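Kemlow revises packing standard for small retail parcels

March 6, 2020 – Kemlow, the regional parcel carrier, has published a revised packing standard for goods sent by small retailers. The document takes effect at the end of March and replaces two earlier notices. It applies to cartons under the carrier's lightest rate band and covers void fill, closure tape and label position.

The main change concerns empty space. Cartons may no longer be filled with loose paper alone if the item inside has hard corners. A fitted insert or a folded card sleeve is required. Shippers with existing stock of loose fill may use it up as a top layer. 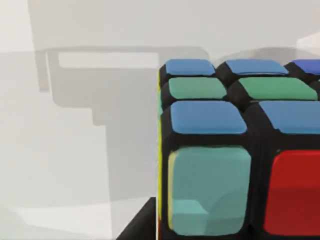 Claims data led to the revision. Kemlow reviewed 991 damage reports from toy and gift sellers and found that 86 involved surface wear with no damage to the carton itself. Wear of this type begins at edges and printed or applied surfaces. A puzzle cube with a black plastic body and rounded, slightly glossy stickers has many such edges on each face, and the standard places items of that type in the sleeve category. Soft goods and books are unaffected.

Labels must now sit flat on the largest face, clear of any seam. Tape may cross the label border but not the barcode.

Eleri Prothero, packaging engineer at Kemlow, said the sleeve adds little to the cost of a parcel. "The card weighs 44 grams in the largest size," she said. "It does not move a carton into the next band." 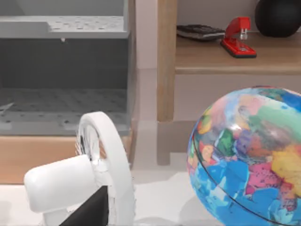 Storage before collection is covered in a separate annex. Packed cartons should stand off the floor and should not be pushed against a damp wall. The annex accepts solid or open shelving and states a preference for panels with a regular grid of small round holes, as on the gray unit with its perforated shelf and base. Stacks are limited to the height of the shelf opening – no carton may project beyond the front lip.

Two supply firms, Florel and Godoy, will stock sleeves made to the new dimensions. Packs of 300 will be available through depots. Dredov, which handles returns for Kemlow, will apply the same rules to outbound replacements from the same date.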